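Speaker notes: choosing a two-arm kit, and what the simulator tells you before you buy
Evening session, 6 pm start

Opening

Thanks for coming out, everyone, and do grab a cuppa if you haven't yet. I'm Rangi Goodwin, I look after training at Walton, and for most of this year I've been living with the Ganovum two-arm kit, or at least with the simulated version of it, called Urik, that you get on trial before any hardware turns up at your door. (Pause here, ask who has bought an arm before. Be kind to whoever admits to theirs still being in the box.)

I'm going to stay with one little job tonight, because I think you learn more about a kit from one dull job than from a whole reel of flashy ones. We have a tray, a mouse and a phone, and two arms that have to share the table. 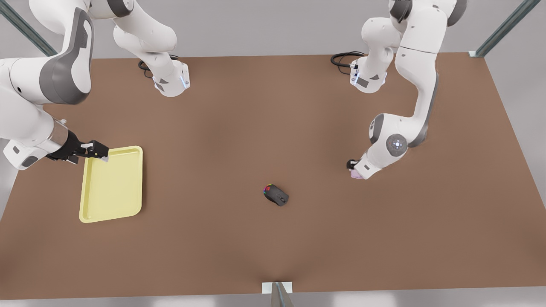 Urik's overview camera, right gripper on the rim of the tray.

Remember to say that left and right are the robot's own, so they come out swapped on the big screen. I got that wrong for my whole first week and wrote some very puzzled emails to the support desk, who were lovely about it.

What comes in the trial

You get the two arms, the parallel grippers, the table and a small library of everyday objects. The trial gives you 2000 runs, and I know that sounds like plenty, but we chewed through ours in 9 days once my team found the repeat button. Pace yourselves! Ask for the close-up views to be switched on from day one too, as they're off by default and you'll want them.

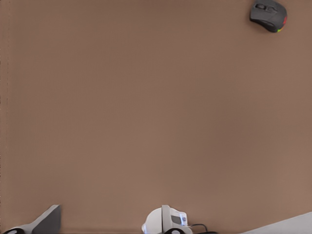

What I'd look at in the close-up views

First, how much of the gripper you can see. A bit of finger along the bottom is a good thing, as it gives you something to judge distance by. Second, how much bare table there is between you and the thing you're after. With the mouse way up in the corner like that, you've got a fair reach to plan for, and you'll want to know what the other arm is up to in the meantime.

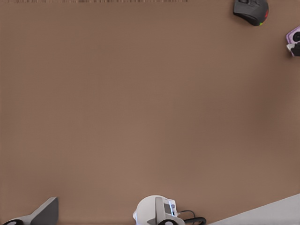

Which brings me to my favourite grumble, the scheduling panel. It's perfectly capable, but the settings for sharing the table live three menus deep, and the manual covers them in half a page. Baluyot's kit, which we tried back in December, does this part better in my view, though I liked its grippers a good deal less.

(If running late, skip to the phone.)

The phone is where I'd spend your trial runs. It's a slim thing to get hold of, and you can try your approach as many times as you like without paying for a cracked screen.

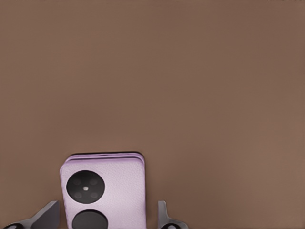

Fingers open, one to each side of the phone-like object.

Look for a gap on both sides before you let the fingers close. I'd encourage you to save that position by name, too, so the next person on your team can start from it.

Questions I usually get: price (see the handout), and whether the trial can be extended. Ours was, by another 2000 runs, after a friendly phone call.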